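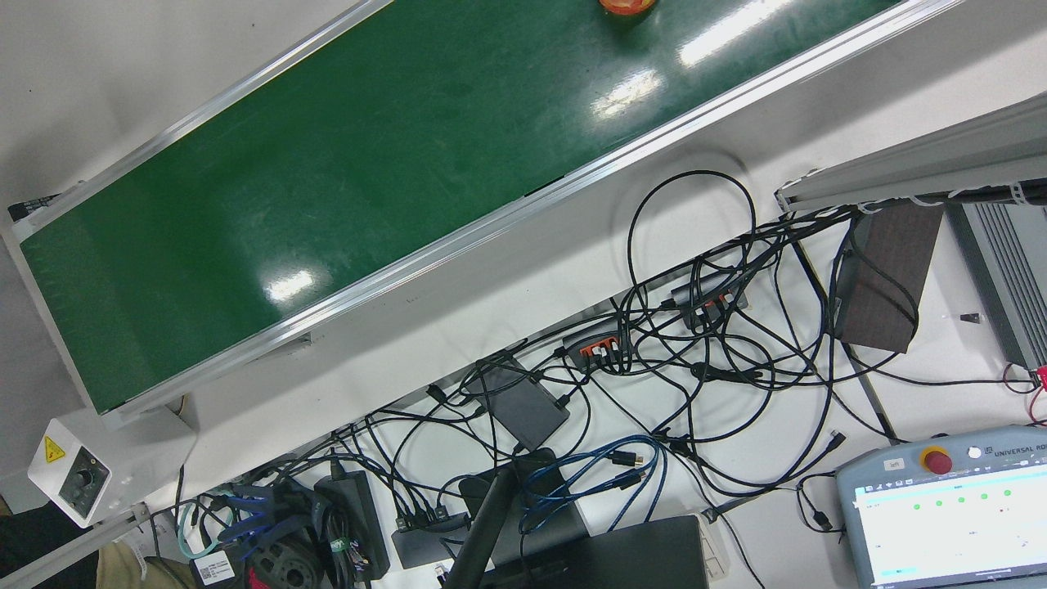 What separates two grippers with the same rated force? Mostly how they behave once the part shifts in the fingers.

Elisa Cocco's comparison for Skorska pits a Poltex parallel jaw against a Melnychuk hand, with six parts and eight picks of each. 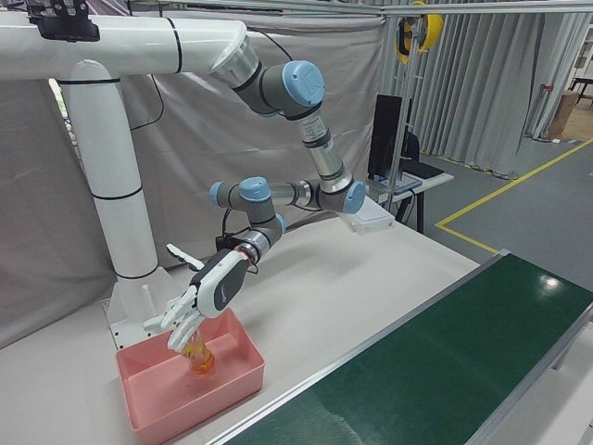
Smooth, thin-walled parts are the hardest to score. A fingered hand closed on an orange translucent cup has to hold it without pressing the wall in, so Cocco logs grip force and slip separately.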